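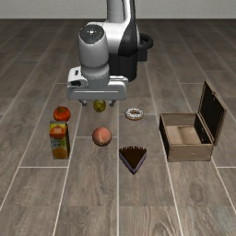 Flat Stones, Flat Edges

Most dull kitchen knives that come through a sharpening shop were sharpened at home within the past month. The owner has a decent stone and has put in the hours. The edge looks bright. It will not cut a tomato, and when the blade is laid on a straightedge there is a hollow just forward of the heel. The usual cause is the stone, which has dished, and a dished stone cannot hold a constant angle no matter how steady the hands are.

Obsa Assefa has run a sharpening bench for 8 years and keeps a steel rule hanging beside the sink. Every new student gets the rule before getting a knife. The stone is wiped, the rule is set on edge along its length, then across, then corner to corner, and the student holds the whole thing up to a window. Light showing under the middle of the rule means the stone goes to the lapping plate.

"People will spend a weekend on burr removal and never check the surface," Assefa says. "They feel the knife rock a little at the ends of the stroke and they blame their wrist."

How a stone dishes

A water stone works by shedding grit. The binder holding the abrasive breaks down under pressure, worn particles leave, and fresh ones are exposed. The softer the bond, the faster this happens, and the faster the stone cuts. Wear follows contact. Since most people work in the center two-thirds of the stone and lift off before the ends, the center drops and the ends stay high.

On the pull stroke the edge then climbs a ramp toward the user. On the push stroke it climbs the other one. The spine is held at a fixed height by the fingers, but the surface under the edge has changed slope, so the real sharpening angle opens up near both ends of the travel. The bevel comes out rounded, and a rounded bevel has a larger angle at the apex than the one the user set. The knife needs more force to start a cut, and the next session on the same stone makes it worse.

Cross-dish is the less obvious problem. A stone worn low along its centerline touches a straight edge mainly at the two sides. With a curved kitchen blade this takes metal off unevenly along the length. With a chisel or a plane iron it gives a bevel with high and low corners, and the owner finds out about it in the wood.

Choosing a plate

There are three practical ways to flatten a bench stone: a diamond plate, loose abrasive on a flat reference, and another stone.

The diamond plate is the fastest and costs the most. Sumaiya Wijesinghe sharpens for restaurants and uses a coarse Vusten plate for everything below the finishing grades. She replaced her first one after two years of daily use, when it had worn smooth down the middle and was leaving her stones slightly crowned. A plate wears like anything else, she points out, and should be checked with the same rule as the stones.

Her working method is plain. The stone is soaked or splashed as it would be for sharpening. A pencil grid is drawn over the whole face, edges included. The plate goes on top, fully supported, and is moved in overlapping strokes with hand pressure kept over the center of the stone. The slurry is rinsed off often. When the grid is gone the stone is turned end for end, the grid is drawn again, and a few more strokes are made. If the second grid disappears evenly, the stone is flat enough to use.

Turning the stone matters more than it sounds. Most people bear down harder with the near hand. Left alone, that habit will lap a stone into a wedge, which is flat under a rule but out of parallel. A wedge does no harm to freehand work. It does cause trouble with a clamp-on guide, where the angle is set from the base.

Loose silicon carbide on a piece of float glass is slower and cheaper. The grit is sprinkled on wet glass and the stone is rubbed over it face down. Two points need attention. The glass wears too, and after enough stones it should be flipped or thrown out. And coarse grit will lodge in a soft finishing stone, where a single stray particle can put a scratch down a polished bevel. The stone should be scrubbed under running water with a nylon brush before it goes back near a knife, and the edges and sides should be scrubbed along with the face.

Wet-or-dry paper on the same glass avoids most of the stray grit but uses up sheets quickly. It suits small stones and anyone who flattens only a few times a year.

Rubbing two stones together is the oldest method and the least reliable. Two surfaces worked against each other will match, but they will match just as well with one hollow and the other crowned. Three stones rotated against one another in turn will come true over time. Few home users have three stones of similar size that they are willing to wear down for the purpose.

How often

Assefa flattens before each session and again any time he changes from a wide blade to a narrow one. A student working on one knife a week can go longer. The pencil grid settles the question better than a schedule. Draw it, make 6 strokes with the plate, and look. If the lines in the middle remain and the lines at the ends are gone, the stone was due.

Flattening little and often removes less stone overall than waiting until the dish is deep. A deep hollow can only be corrected by taking the whole face down to its lowest point, so every high corner is lost material.

Hardness changes the interval. In Wijesinghe's kit the coarse stone is a soft Jelínek that cuts fast and dishes within a few knives. Her medium grade is a Melia with a much harder bond, and it holds its surface through a full working morning. The trade is that the harder stone loads up with steel and glazes over. It gets lapped to open the face again, even when the rule shows nothing wrong.

Using the whole stone

Wear can be spread as well as corrected. Blažena Zeman teaches straight razor and pocketknife sharpening and has her students divide the stone into zones. Tip work is done on the far left corner, heel work on the near right, and the long middle section of the edge is worked down the full length. After each knife the stone is turned end for end. Her own finishing stone, which she has owned since her apprenticeship, has lost very little height.

Short strokes at the extreme ends feel unsafe at first. The blade is close to running off, and if it does, the edge drags over the corner and chips or rolls. She handles this by breaking the corners. A light chamfer on all the long edges, put on with the diamond plate held at 45 degrees, gives the blade something gentler to meet. It also stops the stone from flaking at the arris, which is where most chips in a stone begin. The chamfer gets smaller each time the face is lapped and has to be put back.

Her other rule concerns pocketknives. A small blade concentrates pressure on a small patch of stone, and it will cut a groove sooner than a chef's knife will. She does her small blades last, on the side of the stone closest to the next lapping.

Oil stones and ceramics

Everything above applies to water stones. Natural oil stones wear slowly enough that some owners never flatten them, and a secondhand one will often arrive with a pronounced saddle. Coarse loose grit on glass is the right tool, and the job can take an evening. A diamond plate will do it as well, though hard novaculite shortens the life of the plate considerably.

Sintered ceramic stones hardly wear at all. Their problem is that many are not flat as sold. Diễm Văn, a knife maker who finishes her folders on a fine Primari ceramic, checked 7 of them with a rule before she found 2 she would use without lapping. The rest needed work on a plate she had already retired from her water stones. A lapped ceramic also comes out coarser or finer than its rating depending on the plate used, so she writes the plate grit on the end of the stone in marker.

Storage

A flat stone can go out of true on the shelf. Some resin-bonded stones warp if one face dries faster than the other, and a few will crack. They should stand on a long edge with air on both sides, away from sun and heating vents. Magnesia-bonded stones should not be soaked for long, since the binder softens and the surface becomes chalky. Stones mounted on a base dry only from the top, and the rule should come out after any long spell of disuse.

Freezing ruins a wet stone. Water in the pores expands and the stone splits along its length. Anyone who sharpens in an unheated garage should bring the stones indoors before the first frost, after letting them dry completely.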